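Care of Veined Stone Walls and Floors
Filed under: House & Surfaces > Stone and Tile

Polished stone with a marbled pattern is etched by acid. Vinegar, lemon and most bathroom descalers leave dull spots that no cleaner removes. Use a pH-neutral soap, mixed at the strength printed on the bottle, and a flat cotton mop.

1. Walls. Dust from the top down with a dry cloth. Wash from the bottom up, so that drips run over stone that is already wet and leave no streaks. Inside corners and the strip beside a door collect hand grease. Go over those twice. Keep potted plants 3 inches off the wall.

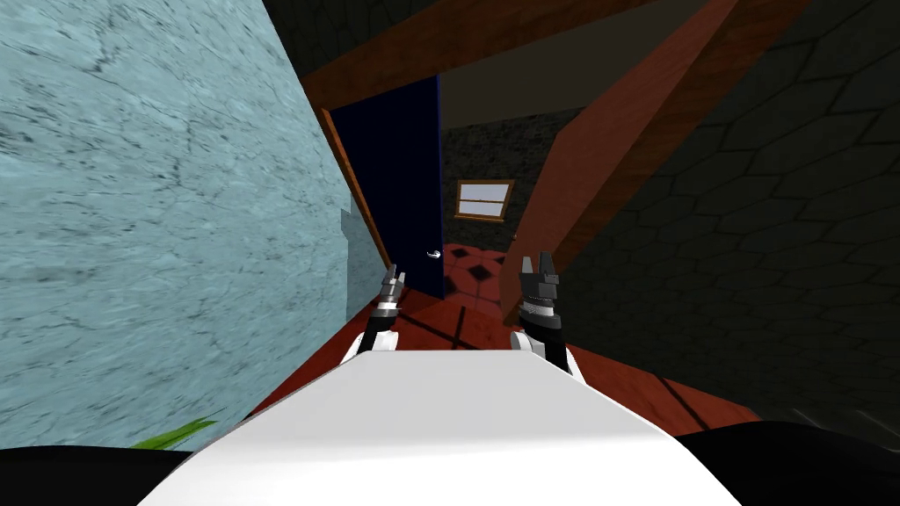 2. Natural veins and real cracks. A vein is level with the surface. Draw a fingernail across the line; if the nail catches, the line is open. Mark both ends in pencil and check again after 12 weeks. A crack that has grown should be seen by a mason before it is filled.
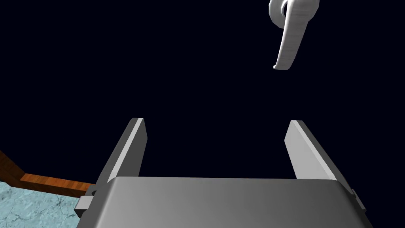

3. Floors. Vacuum with the brush bar off. Mop in strips toward the exit, changing the rinse water when it turns gray. Pale blue and gray stone shows soap film sooner than beige, mostly as a haze at low angles. A second pass with plain water clears it.

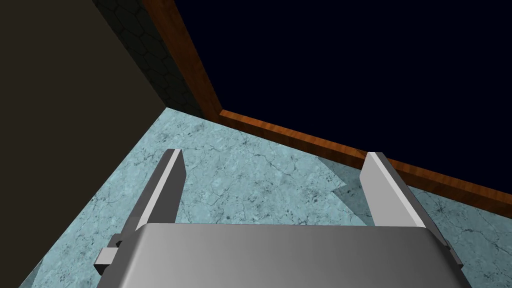
Dry with a towel while the surface is still damp. For sealed floors, put a spoonful of water on the stone and wait 18 minutes. A dark patch under the water means the sealer is worn. Reseal in a dry month; February works well in heated houses. Test any new sealer inside a closet first.

Text: Manon Fehr
Contact | © Wilbridge Home Notes | Back to top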